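## 4. Surfaces, boxes and hanging points

The claim we set out to test is an old one in the home-storage literature: that a clear table makes for a tidy room. It is repeated in handbooks and in at least two of the surveys reviewed in Section 2, usually without much support. We doubt it, at least in the strong form. A clear table may only mean that the things have gone somewhere else, and the question is then whether that somewhere else is any better.

### 4.1 The table

The Otley room was furnished with a long brown table and a light wooden shelf unit to its right. The table had been in use before the study and was not refinished. Haddad (working notes, May) argued that a worn top invites people to put things down, while a new one makes them careful. We found no way to separate this from plain habit, and we do not rely on it here.
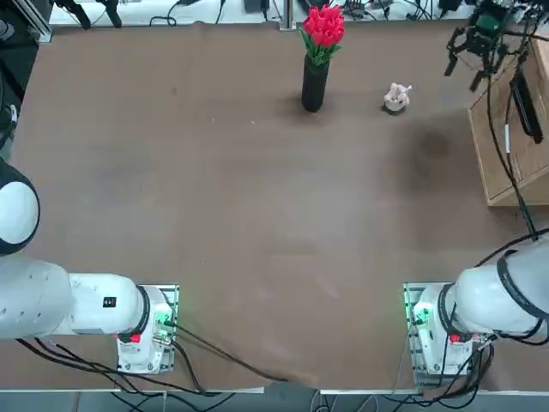
**Figure 4a.** The brown tabletop, with a dark circular stain right of center and faint pale streaks. The open compartment of the shelf unit is at right.

What can be said is that marks matter to the people who rate a room. Raters in the Plemlow sample were asked to score surfaces for tidiness and cleanliness on separate scales. The two scores moved together so closely that we suspect most raters treated them as one question. A stain is not clutter, but it was scored as if it were. Any study that reports "tidiness" from a single rating, including our own pilot, should be read with this in mind.

### 4.2 The box

Lidded boxes are the usual answer to small soft items: toys, gloves, cloths. The appeal is easy to see. A lid hides a mess quickly, and a flat lid gives back part of the surface that the box takes up. Malý calls this "free" space in the storage manual we used for training. We think the word is generous. A flat lid collects things of its own, and once it does, the box is harder to open and gets opened less.

There is also the matter of what ends up beside the box or at its rim. Our coding sheet had 13 categories for the position of an item and still did not handle this well. An item in contact with a box could be read as stored, half stored or simply left, and two coders looking at the same picture often chose differently. We settled on a rule that any item visible past the edge counts as out.

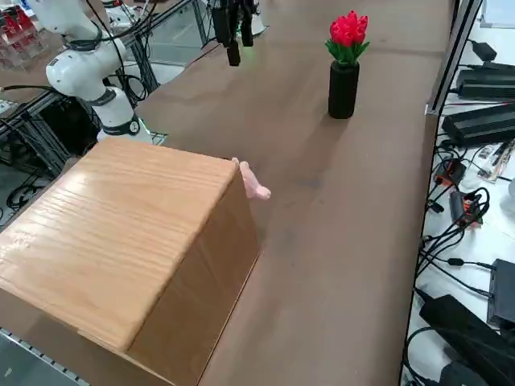 **Figure 4b.** Wooden box with a flat lid. A small pink object shows past its upper right corner; a black vase of red artificial tulips stands farther back.

The vase raises a second problem. Under the Clallar scoring sheet, decorative items are left out of the count altogether, on the grounds that they are meant to be there. We followed the sheet so that our numbers could be compared with earlier work, but we are not convinced. A vase takes up table space whether or not somebody likes it, and it has to be moved when the table is wiped. Leaving such items out makes decorated rooms look tidier on paper than plain ones with the same load. When we put decorative items back in, the gap between the lidded-box group and the open-tray group shrank to the point where we would not want to build an argument on it.

### 4.3 Hanging under the edge

The third method uses the underside of the table. A clip is fixed below the top and a ring hangs from it, so that an item can be kept off the surface and off the floor. Supporters point out that it costs no table space at all. This is true - but it is also true of the floor. 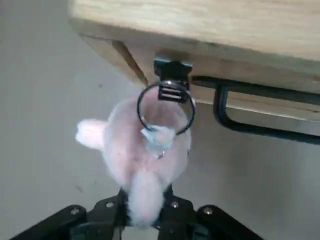 **Figure 4c.** Black ring hanging from a clip on the underside of a light wooden table, with a pink plush toy behind it. The toy has a small pale blue fabric piece and a long white fluffy tail.

Our main objection is that hanging points suit only items with something to hang them by. Soft toys vary a great deal in this respect. Some come with a loop, others have only ears, a tail or a bit of trim, and parents in the Plemlow sample were rightly unwilling to hang a toy by parts that might tear. Of the 60 households offered under-table clips, 30 were still using them at the second visit, and we did not check whether the items on them were ones anybody used. Storage that works because its contents are never wanted is hardly a success.

Position is a further concern. A point beneath the table edge is out of an adult's normal line of sight, and raters standing at the table tended to miss it. The better tidiness scores in the clip group may reflect this alone. Demetrius Haddad, who did the second coding, takes a more hopeful view and would keep the effect in the main results. We report it in the appendix, along with the raw scores.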